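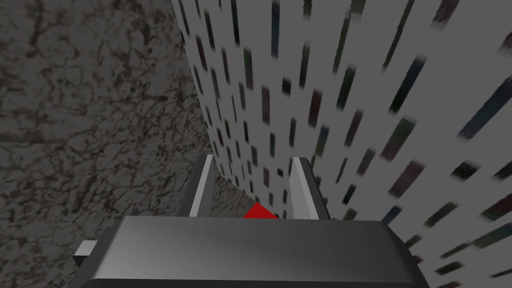 Project report, robotics option, term 2
Review of a simulation kit: Torken Kitchen Trainer, student licence
Group: Piroska Gál, Desmond Whitlock
Written up by Piroska. Desmond did the timing and the tables (tables in the appendix).

1. What we were asked to do

Pick one product a small lab could buy and say if it's worth the money. We took Torken because the trial is free till August and it runs on the lab machines without a new graphics card. The other one on the list was Dendura, but the installer failed twice and we gave up on it. So no comparison, sorry.

2. What you get

A simulated arm with a two-finger gripper, a set of rooms, a task editor and a logger. View from the wrist or from outside, we mostly used wrist. Tasks come in packs. Student licence has 8 packs, we only got through 2 of them (Doors, Worktops). Manual is a PDF, badly indexed. Search for "gripper width" and you get the licence terms.

3. Setup

Took most of a Sunday. The Rolon plugin has to go in first or the logger writes empty files, and this is in the manual but on the second to last page. After that fine. Default step limit is 3000 per run, which was plenty for doors and a bit tight for worktops.

4. Doors pack

Best part of the kit. Drive the arm by keyboard to the knob, close, turn, pull. Contact feels ok, though the fingers slip if you close off centre and then you have to back right out and start agian. Wrist view helps a lot with lining up. 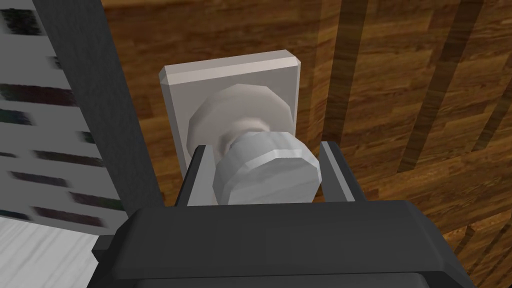 Desmond disagrees with me on this pack. He thinks the slipping is the friction setting and not the driving, and that a beginner would blame themselves for something the kit ships with wrong. He wants that put down as a fault and would take marks off for it. We did not have time to change the setting and re-run, so both views stay in.

5. Logging

Good. Every run goes to one file, joint angles, finger width, contact flags. Our longest was 1423 steps. Opens in a spreadsheet no problem. Names of the columns are cryptic, we made our own key.

6. Worktops pack

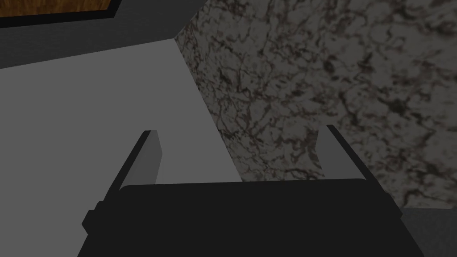

Harder than doors and less finished. Approach from low down is slow by keyboard and there is no undo. Contact flags sometimes came on late in the log. Graphics are basic too. The stone pattern is busy and blotchy while the surface next to it is just flat grey with nothing on it, so when you steer by eye from the wrist you get plenty to go on over the stone and hardly anything over the grey. We'd want a grid overlay or a distance readout. Gulyás, the add-on for readouts, is extra and not in the student licence.

7. Verdict

Buy it for doors and for the logger. Don't buy it for worktops yet. Price is fair if the lab shares one licence, not fair if each group needs its own.

8. If we did it again

Read the whole manual first. Test the friction setting on day one. Save the view layout, it resets every time you quit. Appendix has the run table and the column key.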